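Section 4: Setting up the Pidunik looper for voice and clarinet

If you've followed me this far, your Pidunik is out of the box, it has power, and the little green light is steady. Good! Now comes the part I like best, getting a voice and a clarinet into it at the same time without the whole thing turning to soup. I sing and my duo partner plays, and we've set ours up this way for every show since the Hukstead festival. If you play sax or flute, everything still applies, just move the mic a little.

What you need for this section: two microphones, two XLR cables, a pair of headphones, and the foot switch that came with the unit. A small mixer is nice but you can skip it.

1. Turn both input knobs all the way down and put your headphones around your neck, not on your ears. I know, you want to hear it. Wait until step 5.

2. Plug the vocal mic into input A and the clarinet mic into input B. The Pidunik pans A slightly left and B slightly right out of the box, and I've built all the presets in this guide around that.

3. Point the clarinet mic at the middle of the instrument, a hand's width or two away. Almost everyone aims at the bell the first time (I did, for a whole summer) and then wonders why only the lowest notes come through.

4. If either mic is a condenser, hold PWR and press the button for that input. A red dot comes on beside the input number.

CAUTION: Leave phantom power off for old ribbon mics. I lost a lovely one in Jilstead by being in a hurry, and the repair cost more than the looper.

5. Headphones on. Sing your loudest phrase, the real one, with your chest in it, and bring up knob A until the meter just touches yellow. Back it off a hair. Do the same for B with a high note and then a low one, and go with whichever is louder.

Note: the meter is slow. Give it a second or two before you decide it's happy.

Setting the tempo

6. Press TEMPO once. The screen shows 120. Turn the big wheel down to 114, which is where my practice loops sit, or tap your own speed with the foot switch. The unit averages your last 4 taps, so keep tapping until the number settles down.

7. Set the click to headphones only: MENU, then CLICK, then HP. Do this one before every show, please. I once treated a very quiet audience to a full verse of woodblock.

8. Choose a loop length. Start with four bars. Long loops are gorgeous for slow, floating songs, but they're hard to get out of when you've sung a wrong note in bar two and have to listen to it come around again and again.

Recording your first layers

9. Tap the foot switch to arm, wait for the count-in, and sing something plain. One held note is fine. Tap again as the last beat ends.

10. Let the loop go around once before the clarinet joins in. Then tap to overdub, play a low line under the voice, and tap to close it.
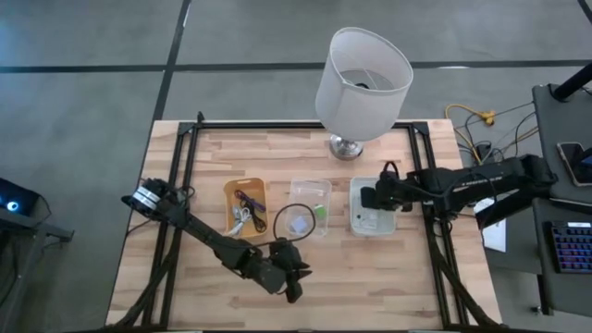

I'd stop at three layers for now. The Pidunik will take 10, and the temptation is huge, but each one brings the room noise with it, and by layer six or so ours always sounds as if we're performing inside a refrigerator.

11. To take off the last layer, hold the foot switch until the light blinks. To clear everything, hold it longer, until the light goes out. Practice the difference at home!

CAUTION: Clearing can't be undone. If you love what you've got, press SAVE first and pick a slot from the list. Slot 3 holds my demo loop, "Cisneros," so use another one if you'd like to keep it around for the exercises in Section 5.

If something sounds off

Voice has an echo you didn't ask for: you're hearing yourself directly and through the looper. Press MENU, then DIRECT, then OFF.

Clarinet is thin and clicky: the mic is picking up keys. Move it back a little and turn it toward the player's chin.

Layers drift apart: SYNC is off. Turn it on, clear the loop and record again – it won't fix layers that are already down.

Howling through the speakers: turn down the main output, then face the speakers away from both mics before you bring it back up.

Once your three layers run cleanly, save them to a slot and leave the knobs where they are. You'll want these same levels when we add the octave effect in Section 5.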